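Workshop > Rebuild guides > Larnov tower > Section 4

Filed under: Desktops, Step by step

Last updated: 08/05/2019

4. Getting the processor and memory back in

Right, by now you should have the side panel off and the old paste cleaned up. I do this part with the tower flat on its side, opening facing the ceiling, and I'd urge you to do the same (I once tried it upright in the Mullgate shop and spent the evening hunting for a screw).

1. Unplug the mains lead, then hold the power button in for a few seconds. Touch bare metal on the case before you go near the board.

2. Put your parts in a tray beside the case – anything with separate compartments will do. Pieter Jansen uses a baking tin, and it works!

3. Tuck the drive cables out of the way of the board. A loose twist of paper tie is plenty.

4. Push the socket lever down and out, let it rise, then flip the metal bracket right back.

CAUTION: Keep fingers, sleeves and screwdrivers off the pins. They bend if you so much as look at them, and a Vakulenko replacement board set me back 322 last time.

5. Fit the first memory module. Open the clips, line up the notch and press both ends until they click. I start with a single module and add the rest once the machine boots.

6. Have the fan shroud handy but don't fit it yet. It goes on after the processor and heatsink, and I've had to take mine off again more than once.

NOTE: If your shroud is the older Clundton pattern, part 675, it has an extra peg. Leave the peg on, it does no harm.

Before you carry on, check that the bracket is fully open and the memory is sitting level in its slot. 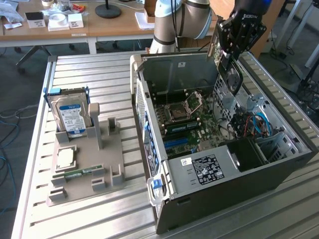

4.1 Seating the processor

1. Hold the processor by its edges and match the corner mark to the one on the socket.

2. Lower it straight down – no sliding, no pressing.

3. Close the bracket and bring the lever back under its hook. It'll feel stiff, and mine always creaks a bit.

Paste and heatsink are on page 18.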